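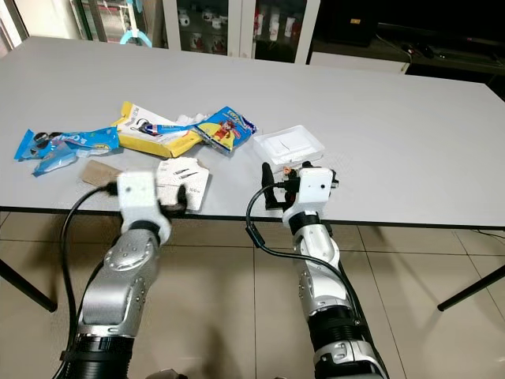

Foto: Bremudance / Archiv

Disponentin oder Disponent (m/w/d) für den Nahverkehr gesucht

Bremudance fährt Stückgut und Kühlware zwischen Siddale und der Küste, mit 23 Lkw und einem Team, das gern zusammenarbeitet. Ab Januar suchen wir Verstärkung in der Disposition – Vollzeit oder 30 Stunden, beides geht!

Du planst die Touren, hältst Kontakt zu Fahrern und Kunden und findest eine Lösung, wenn an der Rampe in Drirside wieder alles steht. Unsere längste Runde hat 733 Kilometer, die meisten sind deutlich kürzer. 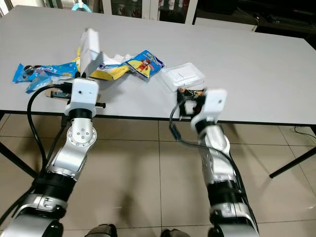

Was du mitbringst

Eine Ausbildung in Spedition oder Logistik, oder ein paar Jahre am Steuer. Lenk- und Ruhezeiten sitzen, Deutsch klappt am Telefon auch um 5 Uhr früh. Quereinstieg? Sehr gern, wir arbeiten dich acht Wochen lang ein.
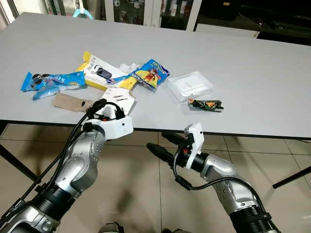 Shehata: Ich kam vom Fahrersitz in die Dispo und hatte Respekt vor der Software. Nach drei Wochen lief es, und die Kollegen am Funk kannte ich ja schon.

Zum Einstieg zahlen wir 3000 Euro brutto, dazu Schichtzulagen und 30 Tage Urlaub. Die Schichten wechseln wöchentlich, der Plan hängt einen Monat vorher aus.
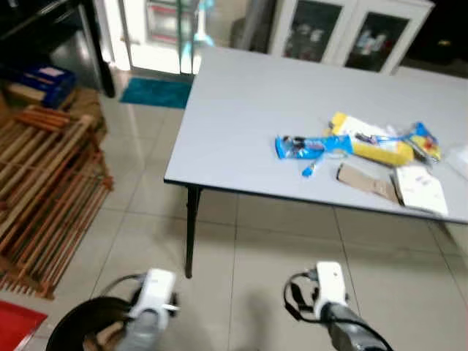 Wer mag, fährt vor der Zusage einen Vormittag auf einer Tour mit – das macht richtig Spaß und man lernt die Kundschaft kennen. Bewerbung bitte mit kurzem Lebenslauf an die Personalabteilung in Siddale, Kennziffer 1444. Ein Anschreiben brauchen wir nicht.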